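June 2022

I have been trying to buy a kitchen table for 68 days. I know the number because the store's app tells me, in a cheerful green bar, how long my "dream room" has been open. It used to say "Welcome back!" Now it says "Still thinking?"

The old table went to the curb when we moved to Devthorpe. It had one short leg and had survived two apartments and a fondue incident, and I figured replacing it would take a weekend. You go to a store, you knock on some wood, you pay, you go home and argue with an Allen key.

Then I met the reviews. I read 2797 of them for a single table, the Ollero, or at least I scrolled past that many while making a thoughtful face. Half the people said it was the best thing they ever bought. The other half had received one with the holes drilled on the wrong side. One man gave it five stars and mentioned in passing that it had not arrived yet.

My sister-in-law has the Ollero. She says it's fine. She has said this to me five times, a little louder each time.
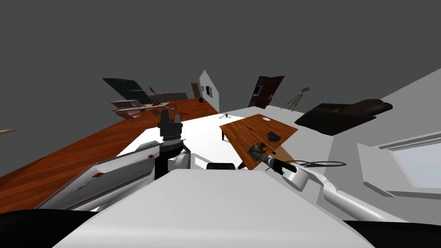
## The measuring phase

Somewhere in the third week I decided the problem was data. I bought a tape measure, lost it, and bought another. I taped the outline of the Ollero on the kitchen floor and we walked around it for a few days like it was a crime scene. The cat slept in the middle of it. We ate on the couch.

The tape told me that the table fits if you never open the oven all the way. The other candidate, the Fragkou, is narrower and lets the oven open, but it costs around twice as much and its legs look like they belong to a nervous horse. My husband likes the legs. We've been married long enough that I can say he is wrong about them and he can keep liking them.

There was also a bad evening with a round table. Round tables are wonderful in other people's houses. You sit down and everybody can see everybody and the bread is always in reach. Put one in a room shaped like a shoebox and you get four odd corners where the dust holds meetings.

So now I am back to surfaces. Do I want something smooth and gray that will show every crumb, or wood with a grain that will hide the crumbs until they form a government? My mother votes for a tablecloth. My mother has voted for a tablecloth in every election of my life.

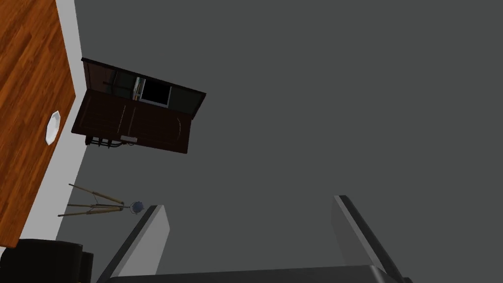 *Small white plate, wood grain, a lot of gray.*

I did finally put the Ollero in the cart last night. Delivery is 28 days, which seems fair, given what I've put it through. Then I noticed it comes in a second finish called "warm ash," and I took it out of the cart to have a look at that.

The reviews for warm ash are mixed. I'm on page four.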